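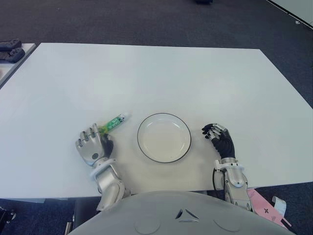 Tisanix Survey has published its guidance for customers who are arranging a ground survey before building work. The main points are set out in the posts that follow. (1/12)

A ground survey records the shape and level of a piece of land, together with the things that stand on it: walls, trees, kerbs, drain covers, overhead lines. The architect and the builder both work from it. Errors made at this stage are carried into every later drawing. (2/12)

Customers are asked to tell us what the survey is for. A drawing made for a boundary wall needs different detail from one made for a new road or a house. A request that says only "full survey" will be returned with a short list of questions before we give a price. (3/12)

Levels. Unless told otherwise, we tie all heights to the national height system. Some older drawings use a local mark, such as a doorstep or a manhole cover, given a height of its own. Please send us any older drawing you hold, so that the two sets of figures can be matched. (4/12)

At our site in Brurkley last August the older drawing and the new survey differed by 2 metres throughout. Both were correct. The older one had been measured from a mark on a pump house that has since been taken down. Finding the original notebook took longer than the fieldwork. (5/12) 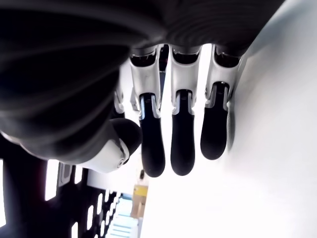
Who is responsible for asking the neighbours for access?

The customer is. We will supply a letter stating the date, the names of the survey team and the work to be done, but the customer must deliver it and send us the reply. Our teams do not enter neighbouring land without written agreement. (6/12)

Buried pipes and cables. A ground survey shows what can be seen at the surface and under covers that can be lifted safely. Tracing services below ground is separate work with its own price. Customers who need both should say so at the start, as the two teams can share the same control points. (7/12)

Control points are the fixed marks from which everything else is measured. We leave at least four on every site, usually nails or pegs with a painted ring. Please ask your contractors to leave them in place. Replacing a lost point means a further visit, which is charged. (8/12)

Trees are shown with the position of the trunk, its width at chest height and the spread of the branches. We do not comment on the health of a tree. Where trees are protected, the council will normally want a separate report from a tree specialist. (9/12)

Delivery. A plot with fewer than 200 measured points is normally drawn up within seven working days of the site visit. Larger jobs are given a date in writing. The Rees farm survey, with 2,205 points, was issued in two parts so that the drainage design could begin on the lower fields. (10/12)

Drawings are issued as a PDF and as a drawing file. Customers who use Prilto for their site records may ask for a third copy set out for that system. There is no charge for this if it is requested before the fieldwork starts. (11/12)

Questions about a survey already booked should go to Riet Mertens, head of customer surveys, with the job number in the subject line. The full guidance, dated 18 May 2026, replaces all earlier versions. Prices are unchanged. (12/12)

Comments

hedgeline_paul
Is the chest height for trees the same one the council uses? Ours sent the drawing back over that.

Tisanix Survey
We measure at 1.5 metres above the ground. If your council has asked for a different height, please forward its note and we will consider the request.

Moira D
Our builder dug out two of the painted nails in the first week. Wish I'd read post 8 before he started.

groundworks_and_co
Would like to see the drawing file layers listed somewhere. We rename them all every time a job comes in.

Tisanix Survey
The layer list is on the last page of the full guidance.

Moira D
Thanks, will pass that on to him too.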